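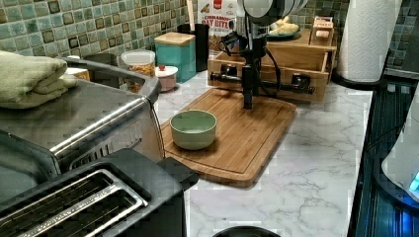 켈리 라세르다(Kelly Lacerda)는 부엌을 정리할 때 수납장 문부터 열지 않는다. 조리대를 먼저 본다. 그는 주방 정리 상담을 하는 작은 사무실 필렐(Pilel)을 꾸리면서 이사를 앞둔 집이나 막 이사를 마친 집을 주로 찾아다닌다. 조리대에는 그 집 사람이 어디에 서서 무엇부터 집는지가 남는다고 한다. 흰 대리석 무늬 상판 위에 대나무 도마가 비스듬히 놓여 있고, 도마 왼쪽에는 연한 초록빛의 작은 도기 그릇이 올라가 있다. 라세르다는 도마가 벽과 나란하지 않아도 그대로 두는 편이라고 했다. "칼을 쥐는 팔의 각도가 사람마다 달라요. 도마를 똑바로 맞춰 놓고 가도 다음에 가 보면 다시 돌아가 있습니다. 저는 이제 손대지 않아요."

읽는 시간 8분
살림 > 부엌 > 만난 사람

그가 이 일을 시작한 것은 이사 회사 트랜드포트(Trandport)에서 포장을 맡던 때였다. 부엌 짐은 마지막에 싸고 가장 먼저 푼다. 그래서 싸는 사람과 푸는 사람이 다른 경우가 많았고, 새집에 도착하면 상자에 적힌 말만 보고 물건의 자리를 정해야 했다. "상자에 '부엌 잡동사니'라고 쓰여 있으면 그날은 늦게 끝나는 날이었어요. 열어 보면 뒤집개하고 건전지하고 찻잎이 같이 들어 있고요." 그는 그때부터 상자에 물건 이름을 쓰는 대신 쓰는 자리를 적었다. '불 옆', '물 옆', '도마 옆' 같은 식이다.

지금도 상담을 시작하면 이 세 자리를 먼저 정한다. 개수대 쪽에는 씻고 닦는 물건, 불 쪽에는 기름과 소금과 젓는 도구, 그 사이에는 도마. 자리가 정해지면 나머지는 주인이 고르게 한다. 라세르다는 상담 중에 물건을 직접 옮기는 일이 드물다. 옮기라고 말하고 기다린다. 한 번 자기 손으로 옮긴 사람은 어디에 두었는지 잊지 않는다는 것이 이유다.

가장 자주 받는 질문은 토스터에 관한 것이라고 한다. 오븐형 토스터와 빵을 꽂는 토스터를 둘 다 가진 집이 많고, 상담을 신청하는 사람은 대개 하나를 없애라는 말을 들을 각오를 하고 있다. "저는 없애라고 하지 않아요. 아침마다 둘 다 쓰는 집도 있어요. 한쪽에 몰아 두라고만 합니다. 하나는 왼쪽 끝에, 하나는 오른쪽 끝에 있으면 조리대가 두 번 끊겨요." 토스터를 쓰지 않을 때 코드를 어떻게 하느냐고 묻자 그는 뽑아서 벽 쪽으로 넘겨 둔다고 답했다. 감아서 끈으로 묶는 방법은 본인도 해 봤는데 일주일을 못 갔다.

오븐형 토스터 위에 행주를 걸어 두는 습관에 대해서는 말이 조금 길어졌다. 기계가 꺼져 있고 식어 있을 때만 괜찮고, 켜기 전에 반드시 내려야 한다. 그는 상담한 집마다 이 말을 종이에 적어 놓고 온다. 행주걸이를 따로 달자고 권하면 다들 좋다고 하지만 실제로 다는 집은 적다. 벽에 타일이 붙어 있으면 구멍을 내기가 부담스럽기 때문이다. 그런 집에는 서랍 손잡이를 쓰라고 한다.

벽 쪽에 늘어놓는 통에 대해서는 같이 일하는 테레지아 취르허(Theresia Zürcher)와 생각이 다르다. 취르허는 통을 한 가지로 맞추는 쪽이다. 크기가 같으면 닦기 쉽고 뚜껑을 바꿔 닫을 수 있다. 두 사람은 우르수(Ursu)의 한 건물 207호를 함께 맡았을 때 이 문제로 오후를 다 보냈다. 결국 그 집 주인이 원래 쓰던 통을 그대로 두기로 했다. 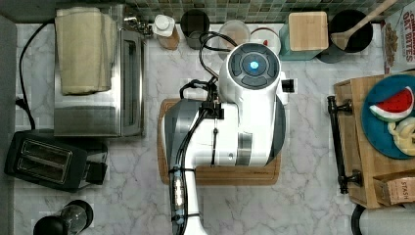 라세르다가 보기에 통은 서로 달라야 찾기 쉽다. 요리하는 사람은 이름표를 읽지 않고 색과 높이를 보고 손을 뻗는다는 것이다. 이름표를 붙이는 데 쓰는 시간도 아깝다고 했다. 초록과 회색이 섞인 모자이크 타일 앞에 네모난 대나무 뚜껑을 얹은 청록색 통이 있고 투명하고 둥근 병도 있으니, 손이 헷갈릴 일이 없다. 검은 도구통에는 나무 숟가락이 꽂혀 있다. "숟가락은 서랍에 넣어도 되는데, 하루에 몇 번이나 꺼내는지 생각해 보세요. 저는 매일 쓰는 건 밖에 있어도 된다고 봐요. 다만 도구통이 빽빽해지면 그때는 덜어 내야죠. 하나를 뽑는데 세 개가 따라 나오면 너무 많은 거예요."

취르허는 전화로 짧게 의견을 보탰다. "켈리 방식은 부엌을 혼자 쓰는 사람한테 맞아요. 둘이나 셋이 쓰면 색깔로 기억하는 게 각자 달라요. 우리 집에서는 설탕이 두 군데 있었어요." 라세르다에게 이 말을 전했더니 맞는 말이라고 했다. 가족이 여럿인 집에서는 그도 통 바닥에 이름을 써 둔다. 옆면에 붙이면 물이 튀어 번지고, 뚜껑에 붙이면 뚜껑이 다른 통으로 옮겨 간다.

쟁반 이야기도 나왔다. 그는 조리대 한쪽에 손잡이 달린 나무 쟁반을 두는 방법을 거의 모든 집에 권한다. 접시와 차 상자처럼 한꺼번에 식탁으로 가는 것들을 올려 두면 조리할 때 통째로 들어낼 수 있다. 쟁반이 없으면 같은 물건들이 낱개로 퍼지고, 치우는 데도 낱개만큼 손이 간다. 쟁반에 올릴 수 있는 양을 넘으면 하나를 찬장으로 돌려보낸다. 규칙은 그것뿐이다.

시리얼 상자는 오래 고민한 물건이라고 했다. 키가 크고 잘 넘어지며, 찬장에 넣으면 눅눅해질 때까지 잊는다. 예전에는 밀폐 용기에 옮겨 담으라고 했다. 수납용품을 파는 젤테오(Gelteo)의 긴 통을 자기 돈으로 사서 시험 삼아 써 보기도 했는데, 통에 남은 시리얼 위에 새 시리얼을 붓게 되는 점이 마음에 걸렸다. 바닥에 깔린 것은 계속 바닥에 남는다. 요즘은 상자째 조리대 구석에 세우고 안쪽 봉지만 집게로 집어 둔다. "보기 좋으라고 하는 일이 아니니까요. 구석이면 팔꿈치에 안 걸리고, 다 먹으면 상자가 가벼워져서 알아요."

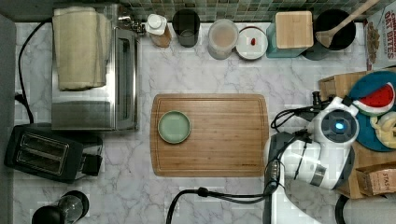 도마를 어디까지 비워야 하느냐는 물음에는 절반이라고 답했다. 썬 것을 담을 작은 접시 하나는 도마 위에 있어도 되지만 그 이상 올라오면 칼이 설 자리가 없다. 접시는 왼손잡이면 오른쪽, 오른손잡이면 왼쪽에 둔다. 라세르다 본인은 오른손잡이인데도 접시를 오른쪽에 두었고, 그 때문에 칼등으로 접시를 밀어 떨어뜨린 적이 두 번 있다고 했다. 둘 다 어머니가 준 접시였다.

홈이 파인 도마를 좋아하는지도 물었다. 토마토나 수박처럼 물이 나오는 것을 썰 때는 홈이 있어야 상판이 덜 더러워진다. 대신 홈에 낀 것은 행주로 훑어서는 잘 안 빠진다. 그는 솔로 닦은 다음 세워서 말린다. 대나무 도마를 눕혀서 말리면 아래쪽이 늦게 마르고, 그의 집 도마 하나는 그렇게 휘었다. 휜 도마는 버리지 않고 냄비 받침으로 쓴다.

대리석 무늬 상판은 관리가 어렵지 않으냐는 질문에는 무늬와 재료를 먼저 구별하라고 했다. 무늬만 대리석인 상판이라면 대부분 젖은 행주로 충분하다. 진짜 돌이라면 레몬즙과 식초가 문제다. 얼룩은 닦이지만 광이 죽은 자국은 닦이지 않는다. 재료를 모르겠으면 시공한 곳에 물어보는 것이 가장 빠르고, 그때까지는 산이 있는 것을 올려 두지 않는다.

라세르다는 11월에 가장 바쁘다. 연말에 손님을 치르기 전에 부엌을 손보려는 집이 그때 몰린다. 그는 예약을 하루 한 집만 받는다. 한 집을 마치면 그 집 조리대에서 차를 한 잔 끓여 본다. 주전자, 컵, 찻잎, 숟가락을 꺼내는 동안 몇 걸음을 걸었는지 기억해 두었다가 주인에게 똑같이 해 보라고 한다. 주인이 더 많이 걸으면 무엇인가 그 사람 자리에 있지 않은 것이다.

마지막으로 처음 혼자 살게 된 사람에게 무엇부터 사라고 하겠느냐고 물었다. 그는 아무것도 사지 말고 한 달을 지내라고 했다. 수납용품은 더더욱 그렇다. "빈 병을 씻어서 쓰면 돼요. 한 달 지나도 그 병이 조리대에 나와 있으면, 그때 그 크기로 하나 사세요." 취르허도 이 점에는 동의했다. 다만 도마만큼은 처음부터 큰 것을 사라고 덧붙였다.

필렐의 상담 신청은 전화로만 받는다. 신청할 때 조리대 길이와 콘센트 위치를 알려 주면 준비가 빨라진다고 한다.

최종 수정: 2024년 5월 30일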